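**Trasport - the new one on vinyl, worth it?**

**reedpipe77** wrote on 1/9/19:

Hello all, hope everyone's well. I've had the new Trasport record on pretty much constantly since it landed and I wanted to see how the rest of you are getting on with it. For anyone who missed the announcement, it's out on Brukodach in a run of 830, with 200 of those on the green vinyl (I got a green one, very pleased with myself!). Side one is the Trasport we all know, slow and hazy with the guitars piled up, but side two wanders off somewhere lovely and I keep going back to "Lâm", the long one with the harmonium. My other half says it sounds like a fridge being kind to you - I've decided to take that as praise.

**Troron** wrote:

Glad you're enjoying it, and I don't want to spoil the party, but I can't get on with the mix at all. The drums are miles back and her voice is so soft on "Lâm" that I had to turn it up twice. The old EP had such a nice punch to it. I did buy it, mind, and I'll go to the October shows, so I'm hardly a lost cause.

**reedpipe77** wrote:

Oh, I do see what you mean about the drums, but I think the quiet is what makes it. Try it late in the evening with the lights down and something to drink, and give side two a whole go without skipping.
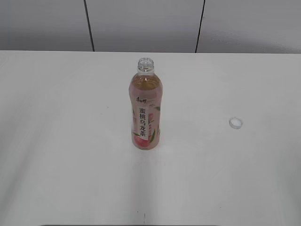
I'd also say the download sounds a bit flatter than the record, so if that's what you're judging by, it may not be a fair trial.

**mossy_b_side** wrote:

Sorry, I'm with Troron on this one. Mine is the vinyl, number 177, and the voice is every bit as buried there. Beautiful songs though, and the sleeve is gorgeous. I'd love to hear "Lâm" live with the drums up where they belong.

**Troron** wrote:

Thank you mossy, I was starting to think it was my ears! I'll give side two another evening all the same, seeing as reedpipe asked so nicely. Does anyone know if they're bringing the harmonium on tour, or will it be done on keyboards like last time?

**reedpipe77** wrote:

No idea, the Brukodach page only has the dates up so far. I've dropped them an email and will post here if I hear back.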